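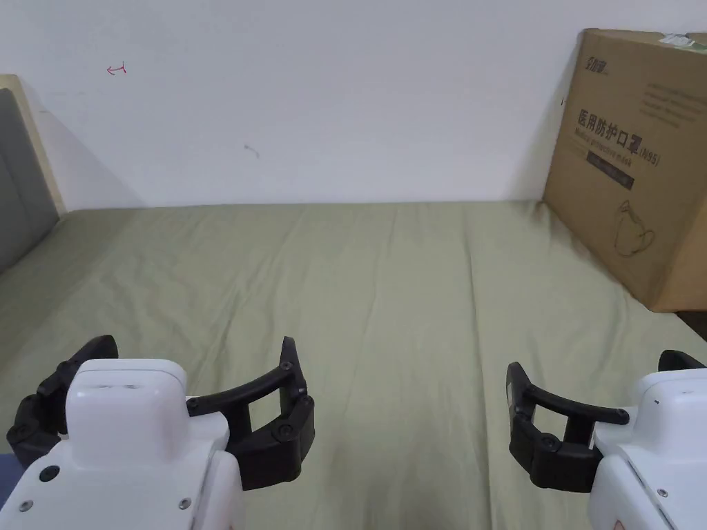 Grippers over the green sheet, Lorkby.

Second month on bed work with the Teltus grippers and people keep asking me if it's the future. Ask me in August.

The pitch from Godoy was that we'd get our backs saved. My back is the same. What's changed is my shift, which now has a target on the wall of the staff room: 151 tasks a week each. We never had a number before. We had beds, and you did them until they were done.
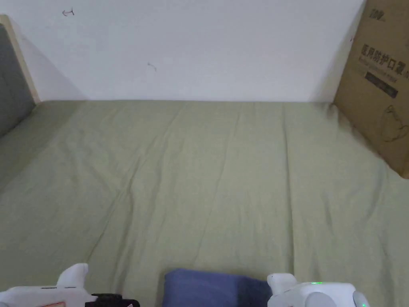

And a number changes how you talk to each other. I used to stop and help whoever was behind. Now that costs me — so I think twice, and I don't like that I think twice.

Clostine, the lodging house up the road, signed up for the same thing. They had 38 on the rota before and have 33 now. "Natural turnover", says the letter. Funny how natural it got once the contract was signed.

I'm not against machines. I'd hand over the heavy mattresses tomorrow. But fabric is hard, every sheet creases its own way, and the bit they've picked to automate first is the bit we were already quick at.
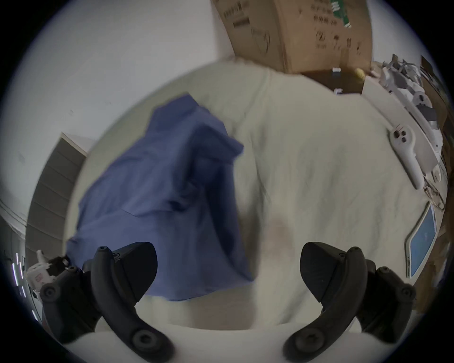 Are the people on the floor getting any of the money this is meant to save?
So far there's been a one-off training payment and a promise to look at pay again later.

Meanwhile Godoy's slides say 3,000 hours saved a year. I asked whose hours. They said they'd come back to me on Thursday, and that was two Thursdays ago.

Back on at six tomorrow. More when I hear something.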